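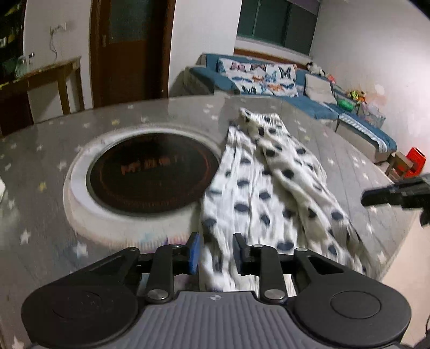

Page last changed: November, 16:42

Ticket 1366 - Customers getting "ready to collect" texts twice, or before the item is ready

Opened by: Esi Addo, Kahsay Alterations (front counter)
Assigned to: Kyung-hwa Jin
Also on this ticket: Davoud Jafarzadeh, Ewurabena Wumbei
Product: Orkel shop desk, with Mustusel text messaging add-on
Priority: Normal, changed to High, changed back to Normal
Status: Solved, left open for comments

Esi Addo, 09:12
Hello. We use Orkel for booking in repairs and alterations, and the Mustusel add-on sends the customer a text when we mark a job as ready. Since we got the new counter computer some people are getting the text twice. One lady got it twice and then came in and her coat was still on the rail waiting for a lining. I have not changed any settings. The text itself looks normal, right name and right shop. Please can you look at it soon as we have a lot of winter coats in.

Kyung-hwa Jin, 09:40
Thanks for reporting this. A few questions so I can look in the right place.
Is it every customer or only some?
Are the two texts sent close together or hours apart?
When the coat was not ready, what did the job say in Orkel at the time - In Progress, On Hold or Ready?
Do you have a job number for one that went wrong? The number on the paper slip is fine.

Esi Addo, 10:05
Only some. The gap is different each time, but never very long. The coat is job 714. It says On Hold now and I am fairly sure it said On Hold when she came in, because the lining was on order. Araba Asante does the coats and she says she had marked it ready by mistake and put it back straight away.

Kyung-hwa Jin, 10:31
I have looked at the history for job 714. It was set to Ready, then set back to On Hold less than a minute later. Orkel waits before it passes anything to Mustusel, so a quick correction like that should cancel the text. The record on our side says the text was cancelled. The customer received it anyway, and received it twice, so something else is sending.

Please try the following when the counter is quiet.
1. Open Settings, then Messages, then Sending.
2. Check that "Send from this computer" is ticked.
3. Untick it, press Save, close Orkel completely and open it again.
4. Tick it again and press Save.

This makes Orkel write a fresh sending list. It does not delete any jobs.

Esi Addo, 11:18
Done. It was ticked. I closed it and opened it again and ticked it. I put a test job in with my own phone number and marked it ready. I got one text, then another one later on. So it is the same.

Kyung-hwa Jin, 11:26
That is useful, thank you. Could you do the same test once more, but leave the box unticked this time? If you still get a text, it is not coming from the counter computer at all.

Esi Addo, 12:02
Box unticked. Marked my test job ready. I did get a text, just the one.

Kyung-hwa Jin, 12:09
Then a second copy of Orkel is sending for your shop. Is the old counter computer still switched on anywhere? Or does anybody use Orkel on a laptop at home?

I am raising the priority until we know which machine it is, as customers are being told to come in for things that are not finished.

Esi Addo, 13:35
The old one went to the workroom so Araba can look up measurements. It is on all day. I did not think of it because we don't book anything in on it. It is quite slow and the clock on it is wrong, if that matters.

Davoud Jafarzadeh, 13:50
Picking this up while Kyung-hwa is at lunch. The clock does matter. The old computer still has the sending box ticked from when it was at the counter, and it only fetches changes every 20 minutes. If it fetches just after a job is set to Ready, it puts the text in its own list. When somebody corrects the job, the wrong clock makes the correction look older than the first change, and the old computer ignores it. That fits what happened with the coat.

The second text for job 714 I can't explain yet. I would expect one wrong text from this, and she got two.

Esi, on the workroom computer please do this.
1. Settings, Messages, Sending. Untick "Send from this computer" and press Save.
2. In the same place, press "Show waiting messages". If anything is listed, press "Clear".
3. Set the clock. In Windows this is under Time and language. Turn on "Set time automatically".
4. Restart the computer.

Then tick the box again on the counter computer, as it is still off from the last test. If you forget this step no texts will go out at all.

Esi Addo, 14:22
Araba did the workroom one with me. There were waiting messages in the list and we cleared them. The clock would not stay right at first. It went back to the wrong time after the restart, then we picked the time zone again and it stayed. Counter computer is ticked again.

Test job: one text. Waited for a good while with a cup of tea and no second text.

Araba Asante, 14:30 (from the workroom computer)
Can I still look up measurements on this one? It says "read and write" at the bottom.

Davoud Jafarzadeh, 14:38
Yes. The sending box has nothing to do with measurements. You can read and change jobs as before. If you mark a job as ready in the workroom, the counter computer will pick it up and send the text from there.

Kyung-hwa Jin, 15:04
Back on this. I found the second text for job 714. The job has the customer's number in both the Mobile field and the Other phone field, once with a space in it and once without. Mustusel treats those as two different numbers. So the old computer sent one message to each, and they arrived on the same phone. I have asked Ewurabena whether this can be dealt with on our side.

For now, please clear the Other phone field on job 714. For any other customer with the same number in both places, clear it when you next open their record. There is no need to go through the whole list.

Ewurabena Wumbei, 15:27
The spaces should be removed before the two numbers are compared. They are removed in the booking form but not in records brought over from Grimance, and Kahsay moved across from Grimance before they had the add-on. I have written it up as a separate fault. I can't give a release for it yet. The workaround above is safe to use.

Esi Addo, 15:49
Ok, done for the coat. I have rung the lady and said sorry. One more thing while I am here. There is a reminder that goes out if something has not been collected after 14 days. Did the old computer send those as well?

Kyung-hwa Jin, 16:10
It could have done. Reminders use the same sending box, so they are stopped on the workroom computer now as well. Reminders are only sent for jobs marked Ready, so one for an unfinished job is unlikely unless the status was changed and put back in the same way.

I have put the priority back to Normal and marked the ticket as solved. It will stay open for comments in case a double text turns up again. If it does, please send the job number and the time on the customer's phone.

Esi Addo, 16:42
Thank you. None since this afternoon. Araba says the measurements screen is a bit quicker now too, but that might be the restart.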